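# The Slow Chemistry of Melamine

Melamine tableware is sold by weight class and finish, and buyers tend to judge it by finish alone. The more useful number is cure. A molded bowl that left the press 4 seconds early can look identical to a properly cured one on a store shelf, and the difference shows up a year later as staining, dull patches, and a surface that holds on to tea.

The raw material is a white powder: melamine-formaldehyde resin, cellulose filler, pigment, and a small amount of lubricant. The powder is preheated, dropped into a steel mold, and pressed hot. Under heat the resin crosslinks into a rigid network that can't be melted again. Scrap from the trim line can't go back into the hopper, so short shots and chipped rims are a direct loss.

Laimutė Kairys runs the press floor at Handodden, a contract molder with 11 presses and one color-matching bench. She keeps a cure log for each cavity. "The mold face drifts first at the corners," she says. "If you only measure the center you will ship soft rims."

Her standard check is a dye test. A sample is held in a hot, weakly acidic dye bath, rinsed, and compared with an untreated piece from the same run. Undercured resin takes up color. Fully cured resin barely changes. The test is destructive, and Handodden gives up 4 pieces from every lot of 500.

Pigment complicates matters. Reds and oranges are the hardest colors to hold, as many organic reds shift when the press runs hot. The Jalura dinner line was reformulated in January after its brick shade came out brown on two presses and correct on the others. The fix was a more heat-stable pigment and a longer cycle at a lower temperature, which reduced output by 76 pieces per shift.

Glazing adds another step. A thin layer of clear resin powder is dusted over the formed piece and the mold is closed again. This gives the gloss and most of the scratch resistance. Vītola, which supplies school cafeterias, specifies a double glaze on bowls and a single glaze on trays.
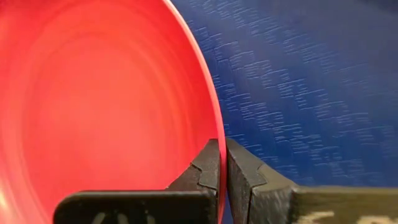
Wear in service comes mainly from three sources: abrasive pads, chlorine bleach, and microwaves. Pads cut through the glaze. Bleach attacks the resin and leaves a chalky surface that stains quickly. Microwave heating can blister the body, and most makers rule it out on the backstamp.

Replacement schedules vary. Wudance, a catering supplier, pulls pieces when a fingernail catches on a scratch at the eating surface. Kairys prefers a stain check after a normal wash cycle, with the piece held under a plain white lamp. Her staff retire anything that still shows a coffee ring after the second wash.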